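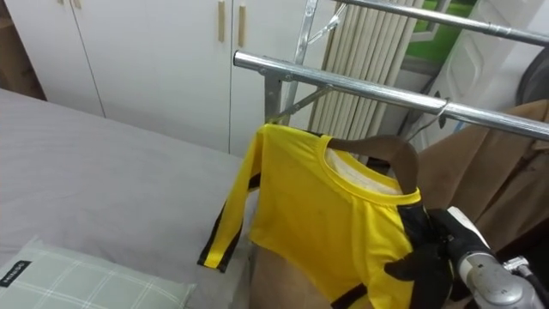
Step 1. Put the hanger in before the garment goes on the rail

Long-sleeved jerseys and sports shirts lose their neckline when they are dried on the wrong support. Use a shaped wooden hanger with curved shoulder arms. Feed it in from the hem, one arm at a time, and bring the hook out through the collar. Do not push the hanger down through the neck opening. A ribbed collar stretches there first, and it does not recover in the wash.

With the hanger seated, hook it over the front bar and check three points:

- The ends of the hanger sit at the shoulder seams and do not push into the sleeves.
- The sleeves hang free. If one is lying on a bed or chair, lift the garment off and move it along the bar.
- The lower part of the body is pulled down straight. Fabric left bunched at the hem dries last and keeps its creases.

Step 2. Set the clearance around the rack

A bedroom rack usually has to share the floor with a bed and a wardrobe. Measure the door swing of the wardrobe first and mark it on the floor with tape. The rack goes outside that mark. If there is no position that clears every door, choose the door you open least and block that one only.

Next, check the side facing the bed. Leave enough width to stand between the mattress and the bar. If that is not possible, work from the far side and keep the bedding out of the way while wet items are hanging.

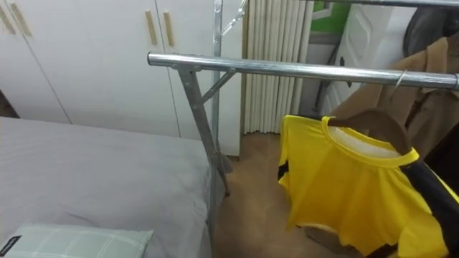 Rack type matters more than rack size. I used a folding Tusora for two winters and replaced it when the locking collar wore out. A frame with a fixed upright is heavier to move, but it stays square under load. On a rack with a diagonal brace between the leg and the tall pole, check the fittings at both ends of the brace before loading the bar. A loose brace lets the bar dip toward one end, and the hangers slide down to the low side until they touch. Tighten by hand, then a quarter turn with a wrench. More than that can deform thin-walled tube.

If the feet slide on a hard floor, fit rubber caps. Gumotix makes a set of 4 in the common tube diameters. Measure the outside of the tube and not the old cap.

Step 3. Load the bars

Long items go on the higher bar if their hems will clear the lower one. Everything else goes on the lower bar. Put the heaviest garment next to the upright and work outward, lighter items last. Leave a hand's width between hangers. Two thin shirts may be placed closer, but not touching.

My full load of shirts weighs 890 grams more when it comes out of the short spin than it does after the long spin. Use the long spin unless the label forbids it - the difference all has to go into the room air.

Step 4. Dry and turn

Open the window for ten minutes at the start, then close it and run a fan on low across the bars. From October on I add a dehumidifier, a small Hamada. Turn each garment front to back once, halfway through. Feel the cuffs, the collar and the underarm seams before taking anything down. These are the thickest parts and the last to dry.

Step 5. Clear the rack

Take down one garment at a time and either fold it on the bed or move it to the wardrobe on the same hanger. Empty hangers and plastic garment covers should come off the rack before the next load. A cover left on the rail gets pushed against damp fabric and holds moisture on that side.

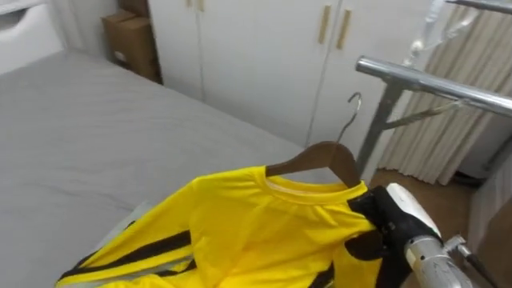

The rack beside the bed, with a clear plastic wrapper still on the upper part.

Wipe the bars with a dry cloth afterward. On chrome tube, look at the joints for rust spots once a month. Rust transfers to light fabric and is hard to remove.

Thanks to Bülent Ateş for the correction on brace fittings in step 2.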